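Questions We Get About the Suvville Seed Library
7 March 2020
By Babita Rawat

What is a seed library, anyway?

It works a lot like the book kind, only what you take home is a few packets of seed and what you bring back (if all goes well, and sometimes it doesn't) is seed you saved from your own plants at the end of the season. We keep ours in an old card catalog on the second floor of the Suvville library, past the large print shelves. At last tally we had 306 varieties in the drawers, mostly vegetables, with a good handful of herbs and a drawer of flowers that keeps getting fuller.

Do I have to live in Suvville?

No, you're welcome wherever you come from. We have members who drive over from Steinbach every spring, and we're always glad to see them. You will need a card, but it's free, and the front desk can make you one while you wait.

How many packets can I take?

Up to 11 per household each season. That may sound like a small number when you're standing in front of all those drawers in a good mood, but most of us have learned the hard way how much garden 11 packets can turn into. If you're planting for a school or a church plot, talk to us and we'll work something out.

What if I don't manage to save any seed?

Then you had a normal year! Please don't stay away because you feel you owe us something. There are no fines. Deer get in, it rains all through December and your drying beans go moldy in the garage, life gets busy. Come back and try again. If you'd like to make up for it you can drop off a packet of leftover store seed, as long as it's fairly fresh and you haven't lost the label.

I've never saved seed before. What should I start with?

Beans, peas, lettuce and tomatoes. Those four mostly pollinate themselves, so the plant you get next year will look very much like the one you grew this year. With beans you hardly do anything at all: leave some pods on the vine until they're brown and rattle, shell them on the porch, and let them sit out in a shallow bowl for a week or two before you put them in a jar. Lettuce asks for a little patience, as it has to bolt and get tall and scraggly and make its fluff, and your neighbors may wonder about you.

Why do you mark some drawers "Advanced"?

Squash, corn and anything in the cabbage family will cross with its relatives very happily, and then you end up with surprises. I once grew a pumpkin that was mostly zucchini, and we ate it for what felt like months. If you'd like to borrow from those drawers, please do, but read the yellow sheet first or ask one of us about hand pollination and spacing.

Can I bring my children?

Please do. There's a low table by the window where little ones can play at vegetables while you dig through the drawers, and older kids are often better at reading our handwriting than we are. My own started out there and now grows better carrots than I do, which I try to be gracious about. 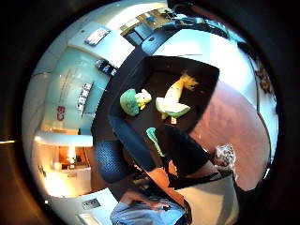
How far apart do I need to plant two kinds of corn?

Farther than most backyards allow, I'm sorry to say. Corn pollen rides on the wind and can travel a good half mile, so if you want to save pure seed it's easier to grow one kind, or to plant a second kind several weeks later so the two aren't in tassel together. Grow it in a block and save from as many plants as you can, too. Corn gets weak in a hurry when the seed comes from only a few.

How should I label what I bring back?

Write down the kind of plant, the variety name if you know it, the year, and the town where you grew it. Anything else you want to tell us is a bonus. We love a note like "did fine in the shade" or "rabbits won't touch it." Envelopes are in the top left drawer, and there's usually a pencil.

How long do seeds last?

It depends a good deal on the plant. Onions and parsnips are really only worth planting the first year or two. Tomatoes will often come up after five years or more. Keep everything cool, dark and dry, and if you're unsure, roll ten seeds up in a damp paper towel and see how many have sprouted in a week or so.

Are you open on the same hours as the library?

Yes, the drawers are open whenever the building is. Akash Gautam and I take turns being there in the late afternoon if you'd like someone to talk to.

Questions? Leave a note for Babita or Akash at the front desk. | © 2020 Suvville Seed Library | Back to top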